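Prolcombe Econ Grad Board > Department Life > Is the Thursday seminar worth keeping?

ottopolak
Posted 4:12 pm

The department wants comments on the applied micro seminar before July. Last year it cost us 70 hours of room time plus travel for the outside speakers, and I can't name one paper in the building that got better from it. First-years are told attendance is "expected." By whom? It isn't in the handbook.

Is anyone willing to defend the thing on evidence?

t_kovacik
Posted 4:40 pm

I will. I presented my minimum wage chapter in the fall and Eduard Zeman caught that my control counties shared a labor market with the treated ones. That would have sunk me at the job talk. One seminar, one chapter saved.

ottopolak
Posted 4:51 pm

Zeman's office is two doors from yours. He'd have caught it over coffee. You're crediting the seminar with Zeman.

t_kovacik
Posted 5:03 pm

He'd been two doors down for three years and hadn't read it. He read it because I was on the schedule.

nkoubek
Posted 5:30 pm

Both of you are arguing from a sample of one. What I want to see is the survey they keep quoting. "Students overwhelmingly value the series." I asked for the numbers and got a one-page summary with 18 responses. There are close to 100 of us if you count the master's students. Who answers a survey about a seminar? People who go to the seminar.

vlasta_p
Posted 6:15 pm

Norbert, I helped write that survey and we said in the summary that the response rate was low. It's in the second paragraph.

nkoubek
Posted 6:22 pm

And "overwhelmingly" is in the first.

vlasta_p
Posted 6:37 pm

Fair. I didn't write the first.

deadweight_dan
Posted 7:48 pm

Visitor from Pradonbridge, hope that's OK. We cut ours two years ago and moved to a student-run lunch. Attendance went up, the questions got worse. Faculty stopped coming because it wasn't "their" slot. I'd think hard before giving up a slot that has senior people in it, even bored ones.

ottopolak
Posted 8:05 pm

Attendance went up because there was lunch.

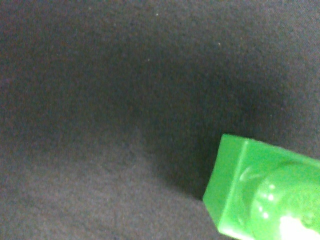

nkoubek
Posted 8:31 pm

The Jurčo talk is my problem with the outside speakers. He had 1,879 households, a nice clean instrument, and then the whole savings result came from a handful of them way out in the tail. I said so and was told to "take it offline." Picture dark gray cloth with three tiny pale specks on it — that was his scatterplot, and he wanted a policy out of the specks. If we can't push on that in the room, what is the room for?

t_kovacik
Posted 8:44 pm

He did run it without the outliers. Appendix table. The effect shrank, it didn't vanish.

nkoubek
Posted 8:50 pm

Shrank to what? I looked and the standard error was bigger than the coefficient.

t_kovacik
Posted 9:02 pm

In one column. Read the other one.

vlasta_p
Posted 9:20 pm

Can we get back to the comments? I'd propose keeping the series, every other week, with half the slots for students in year three and up. Otakar, would you sign that?

ottopolak
Posted 9:34 pm

Not while "expected" is still in the welcome email. Take that out and I'll read a draft.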